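Denim, Page 4: Jeans on the White Table

Skiltinano garment sorting notes
Page kept by Teodoro Huerta

Page 4 of the gallery covers jeans with contrast stitching and a printed figure. Pages 1 to 3 cover plain jeans, jackets and skirts. The text deals with surface and construction: seams, pockets, waist, fading, print, and the way each of these affects the fold. Sizes and prices are kept in the Trujillo list and are not repeated.

Terms used on this page

Topstitching: stitching meant to show on the outside. On jeans it is usually heavier than the sewing thread inside and often a different color.

Scoop pocket: the curved front opening, cut from the waist seam toward the side seam. The pocket bag sits behind it and is not visible when the garment lies flat.

Patch pocket: a separate piece of cloth sewn onto the outside. The bottom edge may be straight, rounded or pointed.

Rivet: a metal fastener through two or more layers, placed where the seam takes load. It is entered on the sheet as present, missing or replaced.

Whiskering: pale lines and patches at the bends, either from wear or from a finish applied at the factory. We do not try to separate the two on the sheet. "Faded at bends" is enough.

Cinched end: any end of the garment drawn in by elastic or a cord. The sheet has one box for this, and the place is written beside it (waist, ankle, or not checked).

Table and light

The Diso table has a white top set at 900 mm. The lower Bruden table was tried in May and given up for denim, as the work of turning heavy cloth over is easier at the greater height. White was chosen for the top for one reason: dark indigo and pale faded areas both remain legible against it, although a very worn knee can come close to the color of the table in strong light. The lamp is fixed 1000 mm above the surface and slightly to one side. Directly overhead it flattens the ridges in gathered cloth, and a row of tight folds then looks like a row of stripes.

The table is wiped before each session. Lint from dark jeans transfers easily to white shirts, so denim is placed last in the day's order.
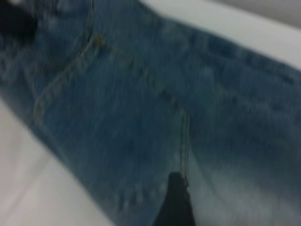
Front pocket opening with pale stitching. A small rivet sits at the corner of the pocket.

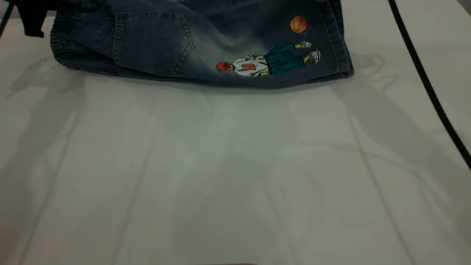 Jeans lying across the table, back patch pocket and basketball print facing up.
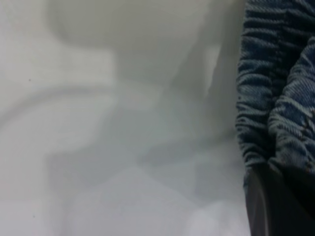
Blue fabric bunched into horizontal ridges, with the weave running on the diagonal.

Topstitching is the first thing to enter on the sheet, because it decides which repair thread is pulled from the drawer. We keep a tan, a pale yellow, a white and two blues. A match is made in daylight against a section of seam that has not been rubbed, and the shade is written down before the garment is folded. The back patch pocket in the second picture is outlined in tan-gold with a pointed bottom edge, and a repair on that line would have to follow the point exactly — a rounded corner there is visible from across a room. Where a seam is doubled, both rows are repaired, even if only one is broken. Single-row repairs on double seams were accepted until last year and most came back.

Prints

A printed figure changes how the garment is folded. The crease should fall outside the print if the leg is wide enough. If it is not, the crease is placed across a plain area of the figure, away from small details such as faces and shoes. Thick ink cracks along a hard fold, and once cracked it sheds at the next wash.

Direction matters as well. A figure that stands upright when the jeans are worn will lie on its side when the jeans are laid across the table. The player in the second picture lies sideways in this manner, with the ball printed above the feet. The sheet records print direction as worn, never as laid out. Two sheets in the older set have this reversed and are marked in pencil.

Print colors are listed in the order of area, largest first. Lettering and numbers are copied only if they can be read without doubt. Otherwise the entry is "marking, red" or whatever the color is, and nothing more.

Fading

Fading is entered by position and not by strength. Earlier sheets used a scale of one to five, but two people rarely gave the same figure to the same knee. The present sheet uses an outline of the front and back on which pale areas are shaded in pencil. It takes longer. It also shows at once whether the left and right legs agree, which matters when one leg has been patched or let down.

Faded cloth is thinner than the cloth beside it more often than not. It should be checked against the light before any stitching is attempted. If the weft shows clearly, a backing patch goes in first.

Gathered ends

Elastic pulls the cloth into small vertical ruffles when the end is at rest. These should not be pressed flat. Pressing sets creases in the denim and shortens the life of the elastic. Fold the garment so the gathered end lies outermost, with nothing heavy on top of it. Elastic that has gone slack is noted under repairs, together with the width of the casing.

Order of folding for printed jeans

Close any button or zipper. Empty the pockets and push the pocket bags flat. Lay one leg on the other with the side seams together and the print outside. Smooth from the gathered end toward the hem, using the flat of the hand. Bring the hem up to a point just short of the waist, then fold once more if the shelf requires it. The second fold is left off for prints that cover more than half the leg.

A finished stack should stand no higher than 40 cm. Above that the lowest pair takes a crease that steaming does not fully remove. The shelves by the window hold 18 pairs each in the children's sizes, fewer in the adult sizes.

Washing before sorting

Denim arrives washed from most sources. Anything that has to be done again is turned inside out, run cool, and hung from the hem. Prints are not ironed from the front. Rivets are dried with a cloth if the garment is to be stored for more than a week, particularly where the metal has dulled — a damp rivet leaves a brown ring on the layer beneath it.

Corrections

On Page 2 the pocket shown as "welt" is a patch pocket with a folded top edge. On Page 3 the thread listed as white is pale yellow. Both entries will be changed when the pages are next printed. Corrections to this page can be left in the tray by the Diso table, with the sheet number written at the top.

Page 5: denim shirts and overalls.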